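Royer Jotungate worktable, white top, large size
Reviewed after one winter of daily use

I have now bought three white tables in my life, so I can't plead ignorance. The first went yellow, the second went wobbly, and the third is the Jotungate from Royer, which has so far done neither and which I have been asked to write up for people who are thinking of getting one. Most of you, I suspect, have already decided and just want someone to tell you the delivery isn't as bad as they say. It is as bad as they say.

It comes in one flat box weighing 33 kilos. The driver at Plevdale will bring it as far as "the first dry threshold", a phrase I had never met before and have since grown fond of. In our case the first dry threshold was a bike shed. From there it was two of us, one flight of stairs with a turn in it, and a conversation about whose idea this was. If you live near Hutthorpe you can collect it from the shop instead, where they will lend you a trolley and watch you fail to get it into a hatchback.

Inside the box you get the top wrapped in foam, the legs in a cardboard sleeve, two crossbars, a bag of bolts and a sheet of drawings. There are no words on the sheet. There is a little bald man who is sad when he assembles the table alone and happy when he has a friend, and I found him a fair guide to the whole business. The bag holds 14 bolts and the drawings account for 12, so I spent part of an evening hunting for two holes that don't exist. The shop told me over the phone that the extra pair are spares. It would be a nice thing to print somewhere. The bald man could have held up a sign.

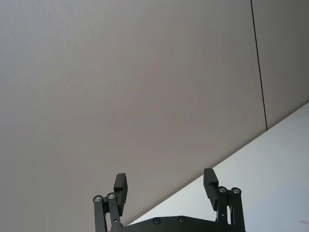 Once the top is on its legs and you have got your breath back, there are four adjustable feet to deal with. They screw in and out by hand, in theory. Three of mine did. The fourth needed grips and some language, and after that the table sat flat and has stayed flat, on a floor that slopes gently towards the radiator in a way the letting agent described as character. I leaned on each corner in turn, as men do in furniture shops, and got no movement out of it. Since then I have stood on it once to change a light fitting. Royer doesn't recommend this and neither do I, but I can report that it was uneventful.

Now the top itself, since you can get legs anywhere. It's dead plain. No lip, no bevel, no pattern pretending to be marble or driftwood. It feels very slightly soft under the hand, as if someone had rubbed the shine off it, and you can write on a single sheet of paper without the pen skating. I like that more than I expected to. My last desk had such a gloss on it that I could see up my own nose when I did the accounts.

Colour is where the arguments start, and if you read the other reviews you'll find one camp that says it's whiter than the website and another that wants its money back because it's grey. Both lots are right, I'm afraid, depending on when they looked. In our back room the window is on the wrong side for most of the day, and the white goes off with the daylight and comes back when the lamps are on.
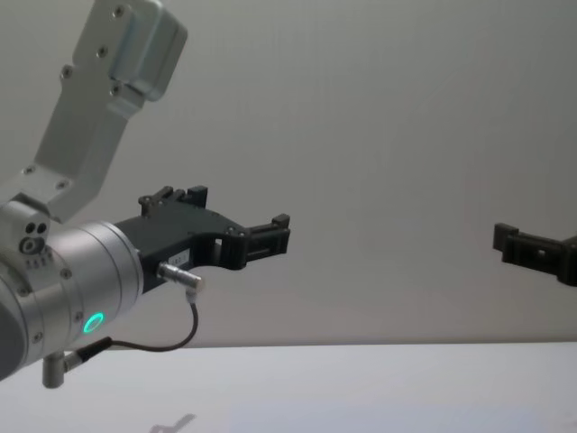
What I'd say to anyone ordering from a swatch is take the swatch home first. I didn't, because it seemed fussy, and I then spent a week deciding whether I'd been sent the wrong one. The Hutthorpe shop has bright lamps and everything in there looks like a dentist's. Put the same table in front of a plain pale grey wall like ours, and there are moments when the top looks light grey too and the whole corner seems to have been dipped in the same tin. I've come round to it. If you were hoping for a great white slab that announces itself across the room, paint the wall something else.

Size next. The large is properly large. We'd been working off a folding pasting table before this, where anything heavier than a mug made the middle dip and pens rolled politely to the centre, so perhaps I'm easily pleased. But I can have something set up at one end and still get my papers, my tea and both elbows on the other. The top is 20 millimetres thick, which looks mean in the photos on the shop page and perfectly sensible in a room. I knocked on the underside and it sounds solid all the way along. I clamped a lamp on the edge and left it there for a month and it made no dent that I can find, though I did put a bit of card under the jaw, having learnt that lesson on table number two.

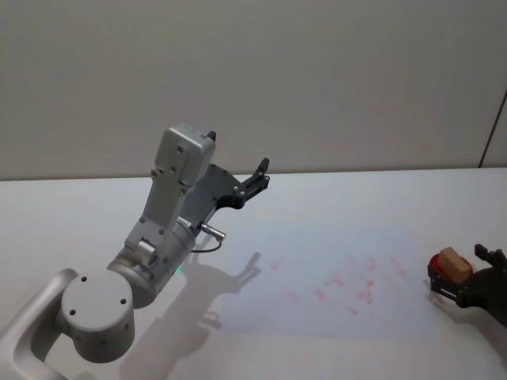
The Jotungate in white, with a thin dark cable just above the top.

Cables are my main complaint. There is no hole for them, no tray, no clip, no slot at the back, nothing. Royer sells a tray separately and it costs a good deal for what is a bent strip of metal with aspirations. On a dark table you might get away with a few leads lying about. On this one every wire looks like a crack in an egg. I bought a bag of stick-on clips from the hardware shop and put them along the underside, and they held for a fortnight and then began dropping off in the night, one at a time, with a tick. The second lot, with screws, have stayed put. Drill pilot holes and mind how deep you go. Twenty millimetres is less than you think when you're lying on your back with sawdust in your eyes.

Cleaning: a damp cloth does nearly all of it. Tea comes off. Pencil comes off, with a rub. Biro came off with a rub and a certain amount of dread. Turmeric did not come off, and there's a patch near the left-hand end, the size of a ten pence piece, that I think of as the warranty exclusion. The care leaflet says no abrasives, no bleach, no hot pans and no standing water, so it would like to be kept mainly as a view. I use a cloth and washing-up liquid and it hasn't complained.

Scratches I can only half answer. I've dragged a toolbox over it, by accident, and there's a faint line you can find if you crouch and squint along it at 4 in the afternoon when the sun gets round. Stand up and it goes away. I recommend standing up.
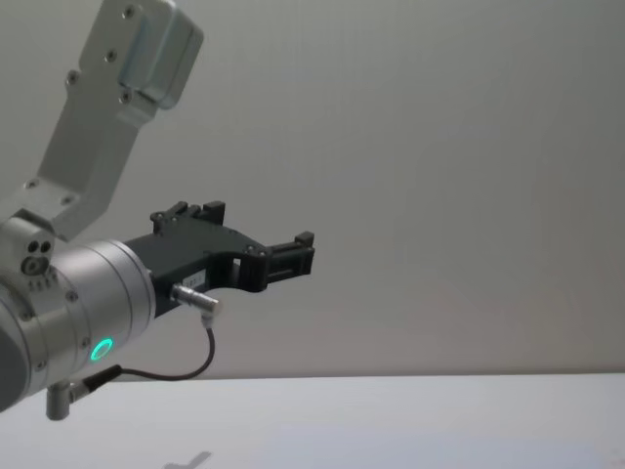

White top, pale grey wall.

One small thing about the back edge, for anyone planning to push it up against the wall as we did. Our skirting board is deeper than average and the rear feet meet it before the top meets the wall, so there's a gap wide enough for a pencil and too narrow for a hand. I have lost four pencils to it and retrieved three with a ruler. You could notch the skirting. I thought about it and had a biscuit.

The price went up in April, and I'd have grumbled more at the new one than I did at the old. Even so I'd buy it again before the middling ones in the same shop, mostly for the flatness and for how little it shakes. The small size has the same top on thinner legs; I had a go at one on display and it shivered when I tapped it, so go up a size if you've got the room and the stairs.

Four stars. The fifth is behind the table with the pencil.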